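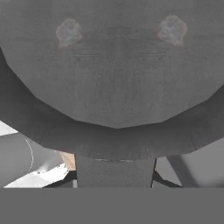 ナトール焼きはどちらの町のものか トリムゲートとナブステッド、ついに看板で対立

川を挟んで向かい合う二つの町、トリムゲートとナブステッドの仲が、じゃがいも料理をめぐってまた冷え込んでいる。問題の料理は「ナトール焼き」。粗くおろしたじゃがいもに玉ねぎと酢漬けのキャベツを混ぜ、油をひいた鍋で平たく焼くだけのものだ。味について尋ねると、両町の住民はそろって「まあ、普通」と答える。それでも相手の町の名物と呼ばれることだけは我慢がならないらしい。

発端は1月、トリムゲートが町の入り口に立てた「ナトール焼き発祥の地」の看板だった。設置費は1,000ポンド。ナブステッド側が気づいたのは翌朝の8時で、通勤客が橋の上のバスから読める角度に据えられていたため、気づかないほうが難しかった。昼前には町役場の電話がつながらなくなり、夕方には向こう岸の倉庫の壁に「本家ナトール焼きの町へようこそ」と書いた横断幕が下がった。ようこそと書いてはあるが、向いているのは川の側だけである。

トリムゲート側の根拠は、148年前の宿帳だという。宿の夕食代の横に「ナトール、一皿」と書き込みがある。もっとも、ナトールは当時この一帯でごくありふれた姓で、一皿を食べたのがナトール氏なのか、食べられたのがナトール焼きなのかは、文面からは読み取れない。宿帳を保管する郷土資料室は「解釈は来館者に委ねる」としている。看板を立てた人々は、すでに解釈を済ませたようだ。

ナブステッドの反論も、証拠の強さでは大差がない。こちらが持ち出したのは、古い教会の料理帳に残る「おろし芋の焼き物」の一項である。年代はトリムゲートの宿帳より古いとされるが、表紙がなく、ナトールの名はどこにも出てこない。ナブステッドのアルフィー・バンティングさんによれば、名前がないのは「わざわざ書くまでもないほど知られていたから」だそうだ。この論法でいけば、料理帳に載っていない料理はすべてナブステッドの発祥になる。

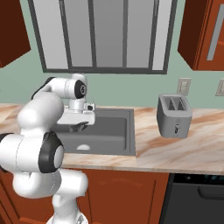 署名は集まった、作り方は決まらない

ナブステッドでは看板の撤去を求める署名が2,620筆に達した。提出の前に確認したところ、トリムゲートの住所を書いた人もいくらか混じっていた。看板の色が気に入らないという理由で署名したと余白に書き添えてあり、これを有効とするかどうかで町役場の窓口はしばらく揉めたと聞く。結局、色についての意見は別の用紙に書き直してもらうことになった。別の用紙はまだ刷り上がっていない。

話をややこしくしているのは、肝心の作り方が一つに定まらないことだ。本紙が両町で聞いて回ったところ、家庭ごとに言うことが違い、大きく分けても6通りになった。卵を入れる家と、入れた時点で別の料理だと言う家がある。じゃがいもの水気を絞る家は、絞らない家を「粥を焼いている」と評し、絞らない家は、絞る家を「段ボールがお好きなら」と評する。注目すべきことに、この分かれ目は川とまったく重ならない。同じ通りの向かい同士で流儀が違い、ある一家では夫婦で違い、焼く日を分けているという。

焼き加減となると、さらに手がつけられない。トリムゲートのフィリス・グッドオールさんは「弱火で片面15分、その間は触らない」と言って譲らず、フライ返しを持って鍋の前に立つことすら認めない。片やドロシー・クラブツリーさんは強火派で、縁が黒くなってからが本番だと主張する。二人は同じ町の住人であり、看板については完全に意見が一致している。料理のほうで一致する見込みはない。

参考までに、本紙が聞き取った中で最も反対の少なかった分量を記しておく。じゃがいも中4個、玉ねぎ半分、酢漬けキャベツひとつかみ、小麦粉大さじ2、塩少々。卵については編集部内でも意見が割れたため省いた。省いたことに対する苦情は、すでに一件届いている。

仲裁役は隣の谷から

見かねた隣の谷の町ビランスが、両町に話し合いの場を提供すると申し出た。会場は中立地帯の公民館、午後2時開始、手土産は不要。ところが案内状の末尾に「当日は軽食としてナトール焼きをお出しします」とあったため、両町からただちに、誰がどの流儀で焼くのかという問い合わせが入った。ビランス側は軽食をビスケットに改めた。すると今度は、ナトール焼きの会議にナトール焼きが出ないのは不誠実だという声が上がり、現在、軽食の欄は空白になっている。

商売人の動きは早い。トリムゲートのパン屋は「発祥の味」と書いた紙袋でナトール焼きを売り始め、ナブステッドの食堂は「本家の味」と黒板に書いた。どちらも昼過ぎには売り切れる日が続いている。買っている客の多くは橋を渡ってきた隣町の住民で、理由を聞くと「相手がどれほど間違っているか確かめるため」と答える。確かめるのに二度、三度と通う人もいる。慎重な姿勢というほかない。

なお、看板と横断幕の両方が見える橋の中央では、立ち止まって記念撮影をする人が増え、歩道が詰まりがちになっている。橋の管理は両町の折半で、立ち止まり禁止の掲示を出すにも双方の同意が要る。掲示の文案にどちらの町名を先に書くかで、こちらも止まったままだ。
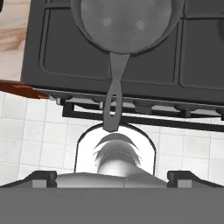 エルシー・ピリヒさんは、発祥の地などどこでもよく、それより酢漬けキャベツが値上がりしたことのほうを看板に書いてほしいと話す。騒ぎが始まってから近所の店の棚が空になる日があり、先週は二軒回っても手に入らなかったという。仕方なく生のキャベツで代用したところ、家族には好評だった。この作り方を数えるなら、本紙の集計は早くも訂正が必要になる。

パラビ・バシシュトさんも看板には関心がないと言いつつ、綴りには一言あるようだ。看板の英字表記は「Nuttall」の末尾のlが一つ足りず、立てた当日に役場へ知らせたが、返事はまだないとのこと。トリムゲートの担当課は本紙の取材に、綴りの件は把握しており、直すとすれば文字を一つ足すだけで済むと説明した。ただし足すための隙間が板に残っていないので、作り直しになる可能性もあるという。その場合の費用をどこから出すかは、春の予算の話し合いに回される。

ナブステッドの横断幕のほうは、綴りに誤りはなかった。先日の強風で右端の留め具が外れ、今のところ読めるのは「本家ナトール焼きの町へ」までである。付け直しの日程は未定。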